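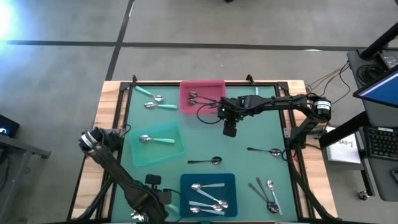 Spoons in plastic trays on a green mat.

Home | Opinion | Software | Hosting | Archive | Contact

Print this page | E-mail to a friend

Ask how you get out before you sign

Most of the advice written about hosted business software is about getting onto it. There are migration checklists, readiness scores and cutover plans. I have written a few of them myself. Very little is written about leaving, and I think a business should settle the leaving part first, while the salesperson still wants something from you.

I spent part of last year helping a plumbing supply wholesaler move its stock and accounts system away from a hosting company called Jovanholm. The wholesaler has 200 staff and six branches. It had no great quarrel with Jovanholm. The service stayed up, the invoices were correct and the help desk answered the phone. The owners had bought a second business that ran on Grulisix and they wanted everything in one place. It should have been a dull job.

It took from March until the end of winter. The contract said the customer owned its data, and everyone involved had taken some comfort from that line. What the contract didn't say was what form the data would come back in, how long that would take or what it would cost. When we asked, we were sent a price for "extraction services" and a note saying the work would be scheduled when a technician became available.

What finally arrived was 312 files with names made up of letters and digits. Some were tables we recognised. Others were pieces of tables. Dates were stored in 2 different formats, depending on which version of the software had been running when the record was made. The scanned delivery dockets came separately, with no index linking them to the orders they belonged to. All the data was there, as promised, and for the first month we couldn't use any of it.

I don't believe Jovanholm did this out of malice. An export is a feature like any other, and it gets built and tested if customers ask for it. Customers don't ask. They ask about uptime, backups, price per user and whether there is a phone app. I have sat in a lot of those meetings and I can't recall a buyer asking to see a full export run from start to finish.

So my view is simple. The export should be part of the demonstration. Before signing, have the provider load a sample of your records, then hand the whole lot back in a form that another system can read. If they say it can be done, ask them to do it that afternoon. If it needs a special team, ask for the team's price list and have it attached to the contract. 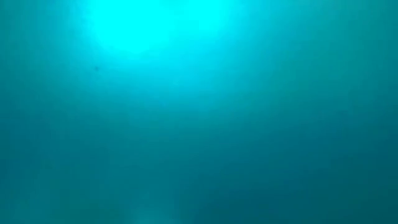 People in the trade will object that this puts the cost in the wrong place. A sales demonstration already takes a lot of unpaid work, and a small hosting firm can't afford to build a test system for every prospect who rings. I accept that for very small contracts. For a system that runs payroll, purchasing and stock across half a dozen sites, I don't accept it. The provider is asking the customer to hand over the running of the company. A day of a technician's labour is a fair thing to ask for in return.

Another objection is that standards will fix this. I have been hearing that for most of my working life. There are good standards for invoices and for bank files, and they help. There isn't one for the way a wholesaler in a country town has set up its customer discounts over fifteen years, and I doubt there will be. The odd parts of a business are the parts that get lost in a move.

The objection I take most seriously is that planning to leave makes you a poor partner. One account manager told me that customers who negotiate exit terms tend to be difficult all the way through. Perhaps they are. I would still prefer to be thought difficult in the first week than be stuck later. Tenants agree on the condition of a building before they move in, and landlords don't take offence.

There are providers who do this well. Wike, which hosts a smaller accounts package, puts a full export button on the administrator's menu and lets you press it whenever you like. The file it produces is plain and documented. I have a client who runs it at the end of every quarter and keeps the copy on a drive in the office safe. She has never needed it. She also gets a noticeably quicker answer when she asks about her renewal price.

The wholesaler is on Grulisix now, hosted by Vornitov, and the new contract has a page and a half on leaving. It names the file formats. It says the provider has thirty days to deliver, with monthly fees stopping on the day notice runs out whether the files have arrived or not. It says attachments must come with a list tying each one to its record. It also gives the customer the right to a trial export once a year at no charge. Vornitov pushed back on the thirty days and on very little else. I had expected a longer argument.

I would like to see that page become ordinary. Industry groups could publish a standard clause, and the software brokers who take a commission on these deals could attach it without being asked. Until they do, it is up to the buyer. If your contract is coming up for renewal, find the section on termination and read it as though you had already given notice. If it only says that you own your data, ring them and ask what that means.

Print this page | E-mail to a friend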